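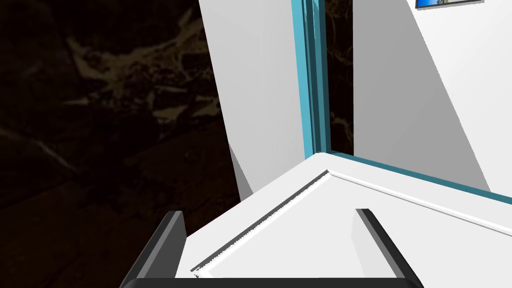 Simulated wrist view, gripper fingers over a white surface with raised molding.

ELTTHORPE, December 8, 2022. Graketti has released the comparison module for its Indberg simulation suite. The module runs 2 grippers against 4 controllers on the same kitchen layouts and logs finger position, contact force and cycle time for each run. The test set holds 62 tasks, most of them doors, drawers and lids. Wrist camera output is stored with every run, so approach angles can be checked step by step.
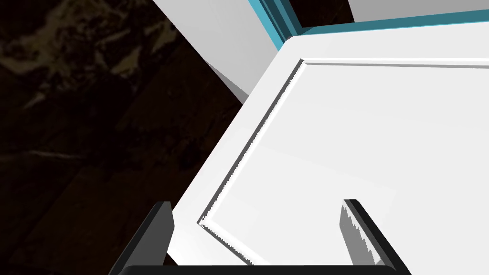 Mpho Shabalala said the contact logs mattered more to her than the cycle times, and that she would like to see thinner fingers added before any ranking is published. Graketti plans to add 3 finger profiles in April.

Controllers are loaded through the existing Khumalo interface. Settings files from earlier versions can be used without changes. Licensed users can download the module from their account page.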